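**Community radio marathon: can we read out donors' names?**

Our station, Trirnside Sound, is doing its first on-air fundraiser in August. Last year's raffle made 2,161 pounds and one complaint, from my uncle, who didn't win. Do we need each donor's permission before thanking them on air? And how long can one presenter sensibly go on for?

*Sioned Landeg*

---

**Hefin Sayce**

Ask. Put a tick box on the pledge form and have whoever answers the phone read it out. We skipped that once and thanked a man whose wife thought he was saving for a boiler.

Three hours per presenter is plenty. Ours did 9 and by the end he was introducing the weather as a guest – quite warmly, too. We raised £3,715, a good part of it from people asking us to let him go home.

---

**Kikix**

just use first names and the village. also get more than one phone line
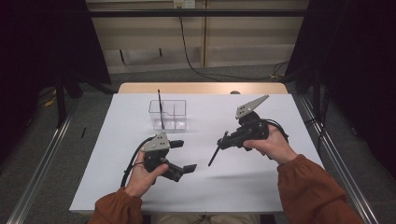 *Isum Community Help – Radio & Events Team*

---

**liyanage_fm**

First names and village won't hide anyone if your village is the size of mine. Agree with Hefin on the tick box. Check your music licence covers the extra hours as well – ours didn't.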